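Home | Issues | Authors | Submit | Contact

May
By Esperanza Cuesta

3. The opened tower and its parts

3.1 Condition of the case

The repair value of an old desktop tower depends very much on how its maker expected people to open it. In the Plisia group we worked with office towers that came from Cantero, a school supply depot, and we recorded 2,925 separate part entries over the whole study. For this section we look closely at one type of case, because its parts are held in several different ways – by screws, by plastic latches and by simple friction – and the three ways age differently.

In Figure 1 the tower lies on its side with the side panel removed, so that the green motherboard, the power supply and the metal drive cage can all be reached from above. The CPU socket is empty. A hard disk in its blue plastic caddy stands upright in a grey fixture plate at the left of the case.
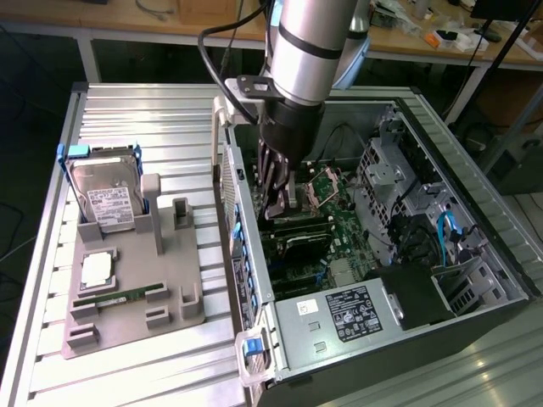
Figure 1. The open tower on the slatted work table.

Why do we count the caddy as a separate part from the disk? The caddy can be used again with any disk of the same size, and a case without its caddies is difficult to sell, so it has its own value and its own entry in our list.

3.2 Plastic latches and screws

The color of the plastic is a useful help for the person who opens such a case. On many office towers the maker gives one bright color to everything that can be released by hand. A new worker at our Furmont bench learned this rule in one afternoon and after that asked much fewer questions. The rule is not perfect, as a cable can also be blue, but it saves time.

The expansion slots are a good place to see how latches and screws live together. Figure 2 shows the rear rail of the case, where the blue retention clips stand side by side and small silver screws sit along the same rail below them. The perforated slot covers come under this rail.
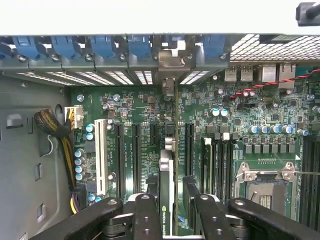

Figure 2. Rear rail with clips, screws and slot covers.

For this reason we propose to write down clips and screws in two different columns. In the first version of the Fludico sheet they were together under "fasteners", and a broken clip could not be told from a lost screw. A lost screw is replaced in a moment from the common box. A broken clip must come from another case of the same model, and of the 51 cases in our store only 5 were of a model that could give such clips.

Slot covers received their own column later. They are thin and bend easily when they are pulled with too much force, and a bent cover can still be put back but does not always sit flat. We decided to mark it as "usable" if it stays in place when the case is turned upright.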